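Sitting room notes, February

Started at 2 with the sofa side of the room. The idea is to get the low surfaces clear before the shelving comes from Skuvley, so the books can go straight up and not sit in piles for another month. The order number is 1308 and the delivery slip goes in the Titolon folder with the rest.

Fruit next. It gets packed in boxes for the trip to Cáceres, oranges mostly. Rules we settled on last time still hold: small ones go in the gaps, soft ones stay home, and the lid doesn't get forced. Paper sheet under anything that leaks on cloth.
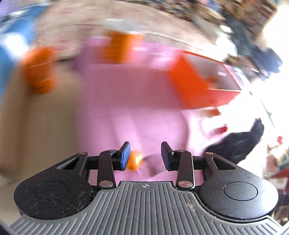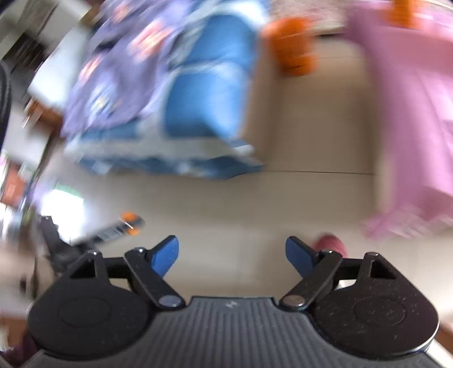
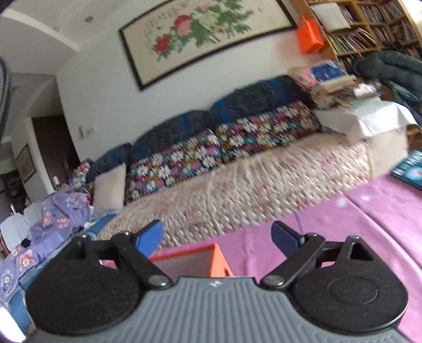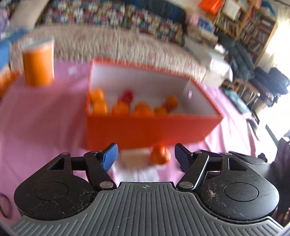

Sofa, floor and fruit, not in working order.

Papers are still the slow part. I sort by year first and by subject second – the other way around took nearly 13 hours at Gristden and we had to redo half of it. Anything with a stamp or signature gets kept. Magazines can go unless somebody puts their initials on the cover before the end of the month.

Throws and bedspreads: shake outside, fold in thirds, then in half. Do not stack them on the books again. The pink cloth washes at low heat, on its own.

To do:
- measure the wall behind the shelf again, the old figure looks wrong to me
- ask Skuvley if the brackets are included
- find a flatter box for loose pages
- new page for the book list, the last one stops at 3899

Coats need a proper hook by the door. Will look in the spares drawer tomorrow morning.

We use cookies to improve your experience on this site. Accept | Manage settings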